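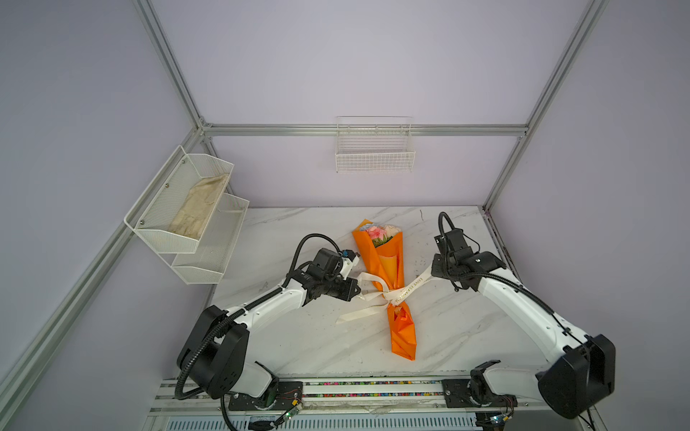
Saying It With Flowers: A Local History of the Bouquet in Wultholm
Pranab Abeysekara
Final report, November 22, 2022

When I picked this topic back in March I thought I would be writing about flower meanings, the red-for-love and yellow-for-friendship kind of thing, and my first draft was mostly that. Then my aunt lent me a shoebox of old receipts from Dewan, the flower shop that used to stand on the corner by the bridge, and I'm afraid the whole project wandered off after them (happily, I should add!).

The earliest mention of flowers being sold in Wultholm that I could find is from 1807, in a market ledger kept at the town library. It lists "nosegays, small" between the eggs and the candles, with no price given. I spent far too long trying to work out which flowers would have gone into them. The librarian thought violets and primroses, going by the season, and I have no better guess to offer.

Dewan opened much later and sold cut flowers to nearly every family I spoke to. The receipts in the shoebox number some 700, and reading them in order is a bit like listening to a whole town talk about its birthdays. I sorted them by occasion. Funerals came first by a long way, which surprised me, then weddings, then a big untidy pile I labeled "just because." One man bought carnations so regularly that I started looking forward to his handwriting.

What changed most over the years was the wrapping. The older people I interviewed remembered plain newspaper, tied with kitchen string, and one lady told me her mother always ironed the paper flat afterward and used it to line drawers. Colored paper and printed ribbon came in gradually, and by the last few receipts the ribbon is charged as a separate item. Opinions on this were strong. I heard from people who keep every ribbon they are given and from people who think a ribbon with words on it is doing a job the card should do.

Storage and tidying up take more room than you might expect in any kind of flower work, between the buckets, the scissors, the paper and the cloths, so I gave them a short section too.
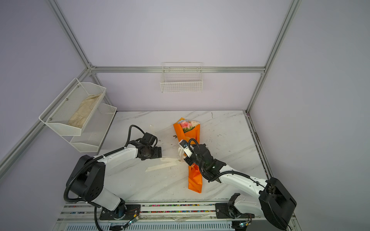 Wire mesh baskets beside a marble-patterned tabletop.

Dewan kept its string in a biscuit tin and its scissors on a nail, according to three former customers who all remembered the nail and disagreed about the tin.

If I had more time I would interview the growers out toward Dasano, where most of the shop's tulips came from. I also never managed to find a photograph of the shop front. If anyone reading this has one at home, please leave a note for me at the library desk, and I promise to return it in good condition.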